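The Ollidach Ferry

Begoña Soler had lived in Ollidach for so long that people gave directions by her house, even to places that were nowhere near it. You went past Begoña's and kept on, they would say, or if you got to Begoña's you had gone too far. She rather liked it. It meant that strangers knocked on her door a couple of times a month, lost and apologetic, and she could give them tea.

The man who knocked that Saturday was not lost, or not in the usual way. He had a brown suitcase with a strap around it and a letter folded into his breast pocket, and he wanted to know when the ferry went.

"The ferry," said Begoña, and looked past him at the river, which was brown and slow and had a perfectly good bridge over it. "Oh, my dear. You'd better come in."

His name was Branislav Bartoš, and he had come 143 kilometres on a bus with a broken heater. His aunt had written to him (this was the letter) to say that she was leaving him her share of the Keva, that he would find her at the landing in Ollidach, and that he was to ask Zachary Zacharias for the key. The letter had been a long time finding him. He had moved flats, and then moved again, and his aunt had never trusted any address she hadn't seen with her own eyes.

Begoña filled the kettle and tried to think how to put it. The Keva had carried sheep and schoolchildren and one very nervous piano across that river, and she had not moved since the bridge opened. She was up on blocks in Zachary's long shed, behind the feed store, with swallows in the wheelhouse.

"But she's there?" he said. "She's still there?"

"She was there at breakfast," said Begoña, "and I don't suppose she's gone far."

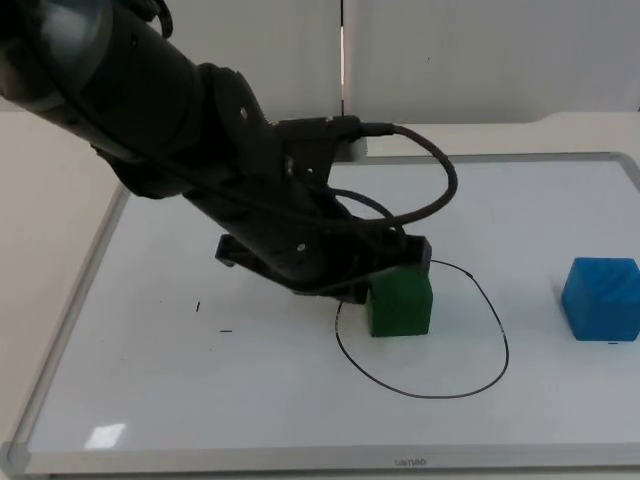 They walked down together after the tea, and because it was Begoña they walked slowly, with a stop at the Shirimas' gate so that Nafula could be told the whole story and could fetch her coat and come along as well. It was the kind of September afternoon when the light goes soft early and everybody's washing smells of somebody else's woodsmoke. Nafula had crossed on the Keva every school morning until she was twelve, and she talked about it all the way down the hill, how old Thierry Lefèvre used to let the small ones ring the bell, and how he'd chalked the sailing times on the ticket hut window, so that you had to press right up to the glass to find out whether you had missed the boat.

Zachary was in the shed already, sitting on an upturned crate with the radio going. He read the letter through, holding it out at arm's length, and then he read it again and got up without a word and went to look for the key. It took him a good while. There were paint tins to be shifted, and a pram, and half a beehive, and at one point he came back with a key that belonged to his sister's caravan and had been missing since Easter.

"She paid me 50 dollars a year to keep the rain off this boat," he told Branislav when he had finally found the right one. "Every year, in an envelope. I told her to stop. I'd have done it for nothing."

"What did she say?"

"She said in that case I could buy a better tarp."

Branislav climbed the ladder with the key in his hand. The others stayed below and pretended to look at other things, which Begoña was never much good at. They heard the wheelhouse door stick, and then give, and then an indignant rush of swallows, and after that it was quiet for so long that Zachary turned the radio down.

Then the bell rang. It was a thin, rusty sort of sound, and it went right through the tin roof and out over the water, and Nafula Shirima, who was a grandmother, picked up her bag and stepped smartly forward as if she might be left behind.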